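Plistska Hanging Garments: Data Card

Summary

Plistska is a set of 815 short recordings of dark clothing being put on hangers and handled beside a made-up bed. It covers one household task in one kind of room. The set was put together at Skestbridge under the Cullard project and is meant for work on soft items: folds, hems, and the way cloth hangs from a single point.

Version note

Release 12, dated 06/11/2019. Replaces release 11. Folder names have not changed. Labels for hook direction were redone by Glenys Gittins and should not be mixed with the older ones.

Garments and hangers

Most garments in the set are black or another dark colour. Dark cloth was favoured on purpose: fold edges are hard to find in it, and earlier sets leaned heavily on white shirts. Hangers have a metal hook. Body type is recorded in the field hanger_body, with the values padded, plain and unknown.

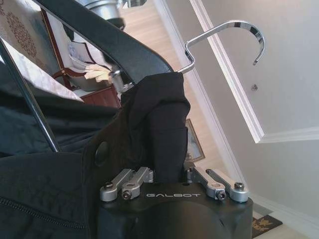
The field cloth_state takes one of four values: flat, gathered, draped, hanging. Use gathered when the cloth is bunched into a column and no hem can be followed. Use hanging only when the weight of the garment is on the hook. If part of the garment rests on the bedding, set contact_bed to 1 and leave cloth_state as it is.

Room

Each recording is tagged with a room code. Bedroom layouts have the bed, pillows, a nightstand and at least one lamp. Bedding is not labelled beyond colour and whether the cover is stitched. Pillows are labelled left and right as seen from the foot of the bed. 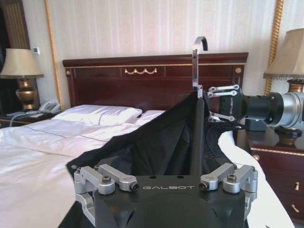
Black garment on a metal hanger hook, hem resting on the white bedding.

Labelling

Two people labelled each recording separately. Rhun Edwards settled the differences. Agreement on cloth_state was 90 per cent. Most of the remainder was draped against hanging, usually for long garments with the hem on the duvet.

Known gaps

- No wet or freshly washed clothing.
- No children's sizes.
- Trousers make up 16 recordings, too few for a separate test split.
- garment_type is set to unknown where a jacket and a coat could not be told apart.
- Colour of dark navy items is unreliable under lamp light.

Access

Requests go to Ifeanyi Anozie at the Skestbridge office. Corrections to labels go to Cadi Watkins, with the recording number and the field name in the subject line.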